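Shared premises depend upon a plain understanding of what belongs where. At the Pakeck community kitchen, that understanding has weakened. The question before members this September is whether the open display case should return to general storage between market mornings. In my view it should not.

The argument for doing so is familiar. The Verkinden pantry is full, 18 groups now hold keys, and three bare shelves appear to be an invitation. Yet a display case earns its place by being ready. When stock arrives at 6 a.m., its shelves should be clear and wiped, and the people unloading should not first have to find a home for another group's tea towels. 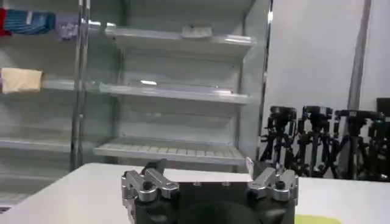

*The display case with its shelves clear, and folded cloths on the unit to its left.*

Linen is a reasonable use of the neighbouring unit, and I would see it continue there. What I would resist is the gradual drift of cloths, trays and spare labels across the post and into the case. Each item is small. Over 60 of them were removed before the last market, and the work fell to those who had not left them.

Abelardo Arancibia has proposed a lockable cupboard from Katano, quoted at $295 against a budget of $300. The margin is slim, but the proposal is sound and deserves the support of every group that uses the room. It would give loose items a proper home and leave the counter and the case available for food.

Members should also adopt a written rule that the case be left bare at closing. The Phromma hall has kept such a rule for several years, and its market tables open on time.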